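Fandinard ofrece en alquiler un puesto robotizado para pequeños almacenes

La empresa Fandinard ha comenzado en abril la oferta de su puesto Fastero, un servicio de alquiler con dos brazos robóticos para talleres y almacenes que preparan pedidos pequeños. El cliente no compra la máquina. Paga una cuota de 2970 euros al mes, y en esta cuota están incluidos la instalación, el mantenimiento y los cambios de programa.

El trabajo que Fandinard propone para el puesto es sencillo de explicar: coger un paquete pequeño, pasarlo a una cubeta o sacarlo de ella, y dejar la mesa libre para el siguiente. Para esta tarea la empresa permite elegir entre varios tipos de mano. Según el folleto, el cambio de una a otra lo hace un técnico durante la visita de instalación. 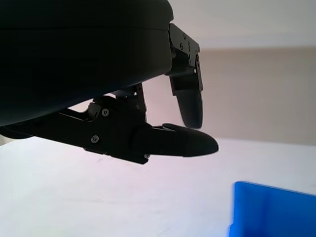
Los dedos de la pinza, casi juntos, sobre la mesa blanca de trabajo.

El programa que dirige los movimientos lleva el nombre de Khương y fue desarrollado dentro de la misma empresa. En el catálogo inicial figuran 106 modelos de envase ya preparados. Si el cliente trabaja con un envase distinto, debe enviar muestras y esperar la adaptación, que en el primer año no tiene coste adicional.

La primera instalación se encuentra en el almacén de Sirkcombe, una distribuidora de productos de farmacia y perfumería. Allí el puesto ha trabajado durante 2 meses en horario de mañana y ha llegado a 276 paquetes en su mejor turno. Fandinard reconoce que esta cifra es inferior a la de una persona con experiencia, y recomienda el servicio sobre todo para las horas en que es difícil encontrar personal. 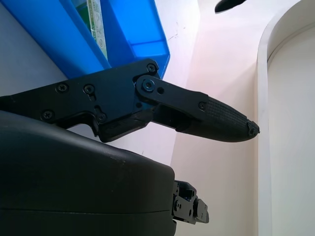 ¿Se puede contratar el puesto por un solo mes?
El contrato mínimo es de seis meses. Después de este plazo, el cliente puede renovar mes a mes con la misma cuota.

Para la instalación es necesario disponer de una mesa firme, una toma de corriente normal y conexión a la red del edificio. Las cubetas pueden ser las que ya usa el cliente, siempre que tengan la boca abierta y las paredes rígidas. También se pide una buena luz, sin sombras fuertes en la zona de recogida.
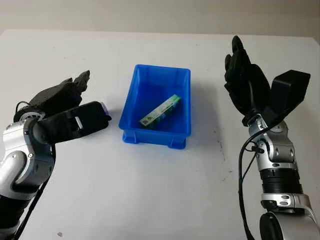
En Sirkcombe opinan que la cuota es razonable, pero que la adaptación de los envases nuevos tarda demasiado, y piden que el propio cliente pueda hacerla sin enviar muestras.

Fandinard responde que estudia esta posibilidad para la próxima versión de Khương. Las solicitudes de presupuesto se reciben por medio del formulario de su página, y la visita previa al local es gratuita.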